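Skundico Home
Kitchen > Children and food > Storage

The help-yourself shelf: getting children to fetch their own food

By Rowena Dela Peña
2018-11-29

If your kitchen is like most, everything a child might want to eat is kept where only an adult can reach it. That suits a toddler. By the time they are at school it means you get up from the table every few minutes to pass down crackers. One shelf given over to the children will put a stop to most of that, and it can be done in an afternoon with what you already have.

Choosing the shelf

Pick a shelf your youngest can reach with both feet on the floor. Between hip and shoulder is right. Measure it against the child and not by eye. Ours is 80 cm from the floor, which suited a five-year-old and still suits her at seven.

Don't use the shelf over the kettle or next to the hob. A deep base cupboard will do if that is all you have, but put everything in shallow trays that slide out, or the back half turns into a graveyard for open packets of rice cakes.

Check the fixings before you start. Children lean on shelves, and sooner or later one of them will try to stand on it. Freestanding units should be strapped to the wall whatever they hold. If the boards lift off their brackets, fix them down with a short screw from underneath. 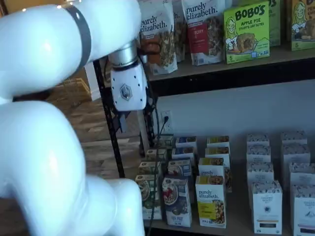
Upper shelf and lower shelf.

What goes on it

Start small. A breakfast cereal, something plain like oatcakes, a bowl of fruit and a stack of plastic beakers are plenty for the first fortnight. Add to it when the first lot is being used without fuss.

Keep off it anything you would mind being finished in one go. Biscuits, raisins in large bags and cooking chocolate stay where they were. So do whole nuts if you have under-fives, and whole grapes should be cut up by an adult and kept in the fridge. Bicarbonate, food colouring and vanilla essence also want moving up if they have been living nearby.

Heavy things go at the bottom of the shelf's trays and never above head height. Glass jars can go somewhere else altogether.

Containers they can open

Test every lid with the child. Clip lids are usually fine from about four years old. Screw tops depend on the size of the hand. I use the square Multoro tubs, the small size, with a strip of masking tape on the front for the name. For a child who isn't reading yet, cut the picture off the packet and tape that on. Push-button lids look easy but they trap flour and crumbs under the seal and then won't shut.

Leave cereal in its own inner bag inside the tub. When it runs out you lift the bag out and there is nothing to wash.

Milk is the hard part. A full four-pint bottle is too heavy for a small child to pour. Each morning (or the night before) decant enough for breakfast into a small lidded jug and put it on the lowest shelf of the fridge door. Put the jug in the same place every day.

Setting the rules

Keep them short and say them out loud while you are both standing at the shelf. Ours are: ask after four o'clock, one thing at a time, sit down to eat it, lid back on. I wrote them on a card and stuck it up, and the card fell down and has never been missed.

Expect spills. A dustpan and brush on a hook next to the shelf, child-sized if you can find one, will be used more than you think. So will a damp cloth. Show them once how to sweep towards the pan and then leave them to it, even when they miss half.

If the shelf is being raided, don't lock it. Put out one day's worth at a time for a week and tell them so. When it's gone it's gone until tomorrow. It usually settles.

Brothers and sisters

Squabbles tend to be over the last of something. Named tubs help a bit - one each, filled the same on shopping day. An older child can be in charge of refilling, which is a proper job and takes ten minutes. Try not to make it a reward or a punishment. It is a chore like laying the table.

Visiting children should be told that they need to ask first. Their parents may have rules of their own, and there may be an allergy you haven't been told about.
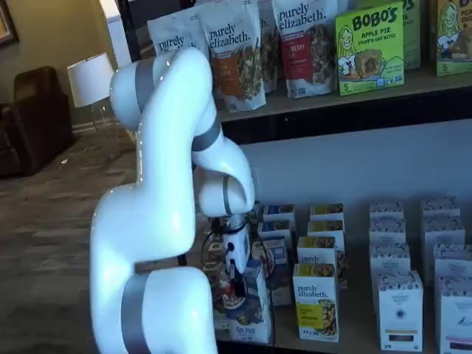

Jasmina Živković wrote in to say that she tried the named tubs with her three and had to give it up inside a week, as the eldest was trading oatcakes for turns on the tablet. She went over to one shared tub and a rule that whoever takes the last one tells an adult, and that has held up since the summer.

It's a fair point, and a shared tub is less washing up too. Go with whichever causes less shouting.

Keeping it going

Ten minutes before the weekly shop, pull everything forward, wipe the board with hot soapy water and put the oldest packets at the front. Do it with a child if one is about. They can read out what's low while you write the list.

Once a month take the tubs off and wash them. Dry them with the lids off overnight. Damp in the corners is what makes crackers go soft, and no amount of clipping will put that right. A sheet of kitchen paper in the bottom of the tray catches the crumbs.

In December, when the house fills up with tins and boxes of things you have been given, keep the shelf as it is and find another home for the extras. A lidded crate under the stairs works. If selection boxes go on the children's shelf you will be starting again in January.

Next in this section
Packing their own lunch 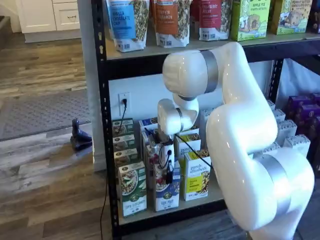

Reading time: 4 minutes

Once the shelf is running, the lunchbox is the next step. Do it straight after tea while the kitchen is still in a mess, and not in the morning.

Lay out the empty box and let them fill it from a set pattern: something with bread or pasta, something from the fridge, a piece of fruit, a drink. You make the sandwich at first. They can spread with a blunt knife from about five and cut from about seven, with you standing there.

Freeze the water bottle two-thirds full and top it up before school. It keeps the yoghurt cold and saves buying ice packs. Leave the lid loose in the freezer.

Whatever comes home uneaten, leave it in the box until you have both looked at it. Don't tell them off for it. If the same apple has made the trip all week, cut it into wedges or swap it for a satsuma.

Put name labels on the lid and on the base, as the two part company.

More from this section: Drawers a child can close - Washing-up for beginners - Where to keep the school letters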